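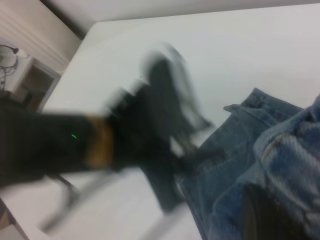 Registro de atendimento: jeans que não fica dobrado
Publicado em fevereiro, pela bancada de roupas da Barrios
Imprimir | Enviar por e-mail

Situação: aberto de novo (suspiro)

Oi, pessoal da Vallow! Volto com o mesmo problema do mês passado, agora com mais detalhes, porque da outra vez me pediram "informações adicionais" e eu só tinha mandado um desabafo.

Resumindo: a gente dobra as peças jeans na mesa branca, guarda nas caixas Cletska do estoque e, quando vai buscar, metade está aberta. Camiseta fica linda, moletom também. Jeans, não! Neste lote são 173 peças, e as 26 piores são todas bermudas de cós com elástico.

O que eu já tentei:

9h10 - Dobrei pelo comprimento, perna sobre perna, e depois em três. Ficou bonito por uns minutos e o cós foi subindo sozinho, feito sanfona.

9h40 - Mesma dobra, mas alisando o cós com a mão antes. Melhorou um pouquinho. O franzido volta quando quer, e a pilha fica torta, mais alta de um lado.

10h25 - Usei a placa de dobrar da Trorska, que vocês recomendaram. Para calça comum, uma maravilha (obrigada!). Na bermuda sobra tecido na altura dos bolsos e a placa fecha com uma barriga no meio.

11h00 - Parei para um café e voltei com a ideia de esticar a peça inteira antes de qualquer coisa, puxando pelo cós de um lado e pela barra da perna do outro.
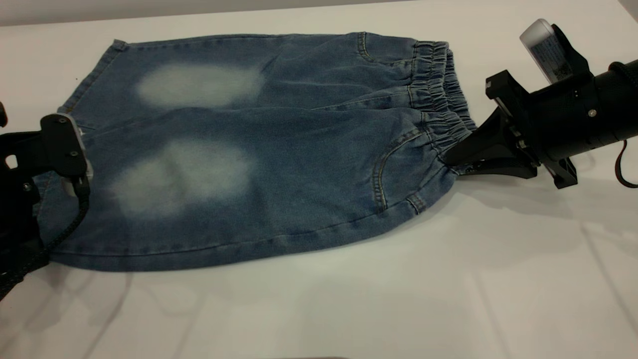 Com a bermuda bem esticada, uma perna em cima da outra, dá para acertar as costuras dos bolsos antes de continuar, e aí a segunda dobra já sai mais reta. Também passei a começar pela barra e deixar o cós por último, por fora. Das que fiz assim, quase todas continuavam fechadas depois do almoço, mas as de tecido mais molinho ainda escorregam na caixa.

Minhas dúvidas, então:

A caixa de 70 litros não é grande demais para isso? Acho que as peças ficam passeando lá dentro. Tem divisória que sirva nesse modelo?

A placa tem regulagem mais estreita? O manual que veio com a nossa só mostra camisa.

E vale a pena enrolar em vez de dobrar? Eu queria evitar, fica feio na prateleira, mas se for o jeito, eu enrolo!

Deixei uma pilha de teste separada e olho de novo amanhã cedo. Se abrir tudo, escrevo aqui mesmo.

Última atualização: 16h35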